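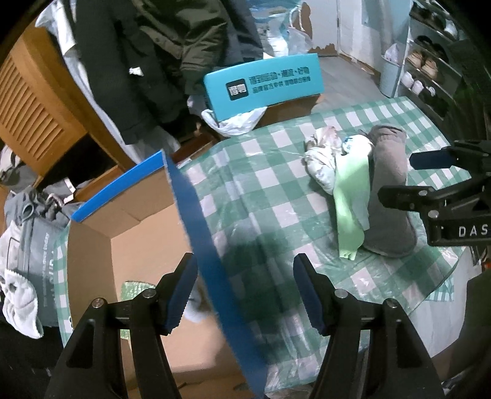
Gradgate Storage Box, Long

Corrugated cardboard, plain brown inside. Ships flat and folds up without tape. Holds folded clothes, scarves or small bottles. Fits under most beds.

Length: 113 cm
Pack sizes: 2 or 4
Lid: sold separately 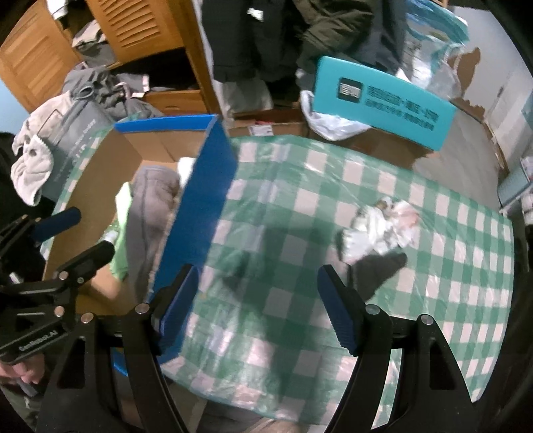
Open box, blue outside, with a folded garment inside.

Keep dry. Wipe with a dry cloth only. Do not stack more than three high when full.

Orders placed before noon ship the same day from our Skirnov warehouse. Returns are accepted on unused boxes.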